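Visit to the Estitham packing rooms, May 2020

Members of the household goods section visited the Estitham premises of Lappalainen at the invitation of Santeri Peltonen, head of packing. The party was received at the north entrance and shown first to the goods-in hall, where deliveries of personal care items are checked against the order sheets before they go to the shelves. The hall holds 1689 shelf places, and a further 23 are kept free for returns.

Mr Peltonen explained that the firm supplies toiletry sets to hostels, hospitals and training centres. Orders in January came to 3574 sets, the highest figure for a single month since the move from Tudard. Each customer chooses the contents from a printed list, and the sets are made up by order and not kept in stock.

The party then went on to the packing rooms, where Aatos Kemppainen gave a short talk on the choice of boxes. The firm gave up plastic bags some time ago and now prefers a plain cardboard box, left open until the contents have been checked. Tubes and bottles are placed upright and close to one side. Razors and toothbrushes go in last - they are light and easily bent if heavier things are put on top of them.
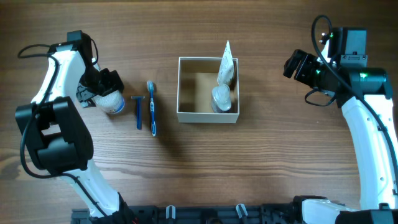 Members asked how breakages are dealt with. Mr Kemppainen replied that leaking caps are the most common complaint, and that bottles are now tested in batches of 10 before a new supplier is accepted. He also spoke about the Clonorum range, whose wider jars have required a larger box.

The visit closed with tea in the upstairs meeting room, where samples of the box sizes were laid out for inspection. The section wishes to record its thanks to Mr Peltonen and his colleagues. Members who would like a copy of the contents list should apply to the section office in writing.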